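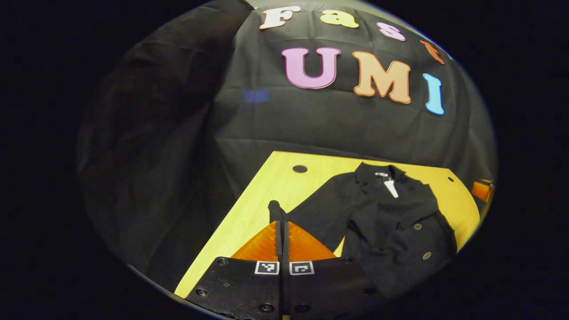 CHAPTER 10

Dividing What Is Left: Personal Property and the Family Settlement

Before you read

Make a short list of the objects in your own household that would cause an argument if you were not there to referee it. Leave out anything with a title, a deed or an account number. Keep the list. You will need it for the exercise that closes section 10.3.

10.1 The problem of the gravy boat

Law students arrive at this subject expecting houses. They have spent nine chapters on deeds, trusts, beneficiary designations and the tax treatment of things that cost money, and they assume, reasonably enough, that the fights are about the things that cost money. Then they sit in on a real settlement meeting and watch three adults with mortgages and bad knees spend an afternoon on a gravy boat.

The law's name for the gravy boat is tangible personal property. It covers furniture, jewelry, tools, clothing, photographs, dishes, the good scissors, and the dog. (The dog's feelings about this are not recorded, though section 10.6 looks at courts that have begun to ask.) Most wills deal with all of it in one sentence, usually some version of "to my children, in equal shares, as they shall agree." The last four words carry a great deal of weight, and they were probably typed in under a minute.

Consider the estate of Henrik Heitmann, a retired surveyor who left a paid-off house, a modest brokerage account and a will of admirable clarity. The house was sold and the account divided in a matter of weeks. His three children never raised their voices over either one. What remained was the contents of a garage and a dining room, appraised together at $2,991. The correspondence over those contents ran to 90 letters, and the lawyers' fees passed the appraised value somewhere in March, at which point the quarrel seems to have picked up speed.

We will come back to the Heitmann estate throughout the chapter. It is a useful case because the family was ordinary. Nobody had hidden a will or married a nurse. The two daughters and the son had spent most of their adult lives on decent terms, and each of them believed, with complete sincerity, that Dad had promised them the drafting table.

10.2 Why equal shares do not divide

Money divides well. Give three people a sum and a calculator and they will reach the same answer, give or take a penny, and someone will let the penny go. Objects are another matter, and the trouble comes from several directions at once.

The first is that an object has at least two prices. One is what a stranger would pay, which an appraiser can estimate. The other is what it would cost a particular person to see it go home in a particular sibling's car. Appraisers do not estimate this second figure and would like you to stop asking.

Then there is history. A division of property is often the last chance to settle who did the driving, who moved away, who was loaned money for the boat and whether it was ever a loan. None of this appears in the inventory, but experienced mediators learn to hear it. When a client says "I just want it to be fair," it is worth asking how far back the accounting goes. If the answer involves a bicycle, clear your calendar.

Timing makes all of it worse. The house has to be emptied by the closing date, so decisions are made in grief, standing up, next to an open box. People agree to things in that position that they do not agree to later, and take things home that they afterward describe as having been rescued.

10.3 Four methods, and what goes wrong with them

The methods below are the ones you will meet most often in practice. We use the names given to them in the older training manuals, which appear to have been written by someone with a fondness for maps.

Retier. The heirs draw lots and choose in turn, reversing the order each round. It is quick and cheap and looks fair on paper. It also rewards the heir who has quietly studied the house ahead of time - there is always one.

Collado. Each heir receives 500 points and bids them in secret. Strong feeling can be expressed in numbers, which suits some families very well. In others, one person puts every point on a single lamp to keep a brother from having it, and then has to own the lamp.

Grusia. The parent labels things while still alive. Mediators like this one, and so do we. It depends on the labels staying where they were put.

Tristia. Everything is sold and the money is split. It is meant as a last resort, and the mere mention of it has been known to produce agreement within the hour.

The Heitmann children tried the first of these and abandoned it in the second round, when the drafting table had gone and there was, in the son's words, nothing left to be polite about. Section 10.4 begins with the letter their mediator sent them, dated 2024-01-09, and asks what you would have written in its place.

Terms to know: tangible personal property; residue; in kind; separate writing; abatement; sentimental value (see also: drafting table).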